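Panside Household Words: README

Version 3, April 2022
Maintained by Tomoyo Oda and Kuo-hua Su

What is in this collection

Panside is a list of English words for things found in the home, with the name that people in different regions give to each thing. It holds 2998 entries. Each entry has a headword, a short definition, the other names we collected, and the region where the speaker grew up.

We began the work because our own pupils, adults learning English in evening classes, often asked us why their neighbours did not use the word in the textbook. A learner who knows "sofa" may hear "settee" or "couch" in one afternoon.

Files

entries.csv has one row for each headword.
variants.csv has one row for each other name, linked to the headword by its number.
speakers.csv gives the region and the age group of each speaker. There are no names in it.
notes.txt contains longer remarks, mostly by Kuo-hua Su, on words which gave us trouble.

All files are saved as UTF-8. If the letters with accents look wrong in your spreadsheet program, please choose the encoding by hand when you open the file.

How the words were collected

We spoke with 360 people, in person or by telephone. Each speaker heard a short definition and was asked which word they would use at home. We did not read out a list to choose from, as this would push people towards the first word on it. When a speaker gave two words, we kept both in the order they were said.

Containers were the hardest group. Some speakers say "basket" for anything woven, others keep this word for things with a handle and say "tray" when the sides are low. In notes.txt there are 10 remarks on this one question, and we are still not fully agreed. 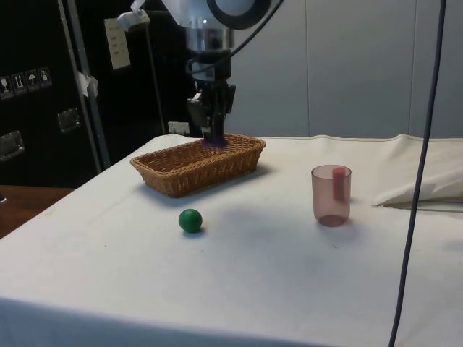

Shallow woven basket with rounded corners, and a small green ball on the cloth in front of it. Entered under "basket", with "tray" as variant.

The kitchen group is the largest, and the garden group is the smallest. We plan to add 400 entries for the garden and the shed, but this depends on how much free time we have in the winter.

Known problems

Older speakers from the north are well covered. Young speakers from the islands are not, so please do not draw conclusions about them.

The region is the one where the speaker lived as a child. Some of them moved many times, and in this case we took the place where they started school.

Spelling follows British use. Where a speaker wrote to us with another spelling, it is kept in variants.csv only.

In version 2 the column "age_group" was shifted by one row after the letter T. This is repaired now. If you made tables from version 2, please make them again.

Use and corrections

You may use the files for teaching and study, also in printed worksheets, if you name Panside as the source. For use in a product for sale, please write to us first.

Corrections are welcome. Please give the entry number, the word as you know it, and the region. Tomoyo Oda reads the corrections at the start of each month, and the accepted ones go into the next version.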